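Hillar Plastics

Hillar Plastics is a privately held manufacturer of injection-molded and blow-molded plastic goods based in the town of Ukimton. The company produces storage bins, drawer inserts, caps and closures, and technical parts for makers of household equipment. It employs 275 people at two plants, the older of which stands on the site of a former grain warehouse beside the rail yard.

History

The company began as a toolmaking shop that cut and repaired steel molds for other manufacturers in the region. Its first press was bought secondhand to test finished molds before delivery. Customers soon began to order short runs of parts from the same machine, and within a few years molding had become the larger side of the business. Toolmaking was kept in house and still occupies the north end of the first plant.

A second plant, known as the Durán works after the road on which it stands, was built to house blow molding. Its opening in September was followed by a difficult first winter, when problems with the chilled water supply held output well below plan. A second cooling circuit was installed the next spring.
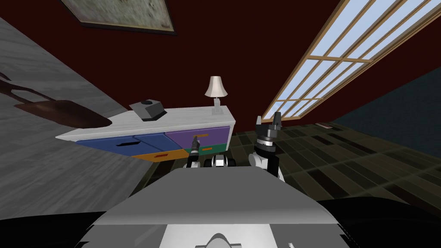 Jagadeesh Thampi became managing director after nine years as head of production planning. Under his direction the company moved from monthly to weekly scheduling and reduced the number of resin grades held in stock to 27. Several slow-selling product lines were dropped in the same period, including garden edging and a range of picnic ware.

Operations

Injection molding is carried out on presses with clamping forces of up to 3,000 tons. The largest machines make lids and crate bodies, while the smallest are reserved for closures. Mold changes on the large presses are normally scheduled for the night shift. The company's mold store holds 2,002 registered tools, many of them owned by customers and kept under long-term storage agreements.

Scrap from startup and trimming is ground on site and returned to production where the specification permits. Parts intended for contact with food are made only from virgin resin. Color matching is done in a small laboratory at the Durán works, which also carries out drop and stacking tests.

Products

Goods sold under the company's own name are limited to storage and handling items. The Pruvus line of stackable crates, sold mainly to bakeries and laundries, accounts for almost half of own-brand sales. Crates are supplied in three depths that share a common base, and damaged crates may be returned for regrinding.

Training

Hillar Plastics runs a four-year apprenticeship in toolmaking and a shorter program for process technicians. Classroom instruction is given at the Ukimton technical school, and practical work takes place in the tool room. Apprentices in their final year complete a repair project on a working mold.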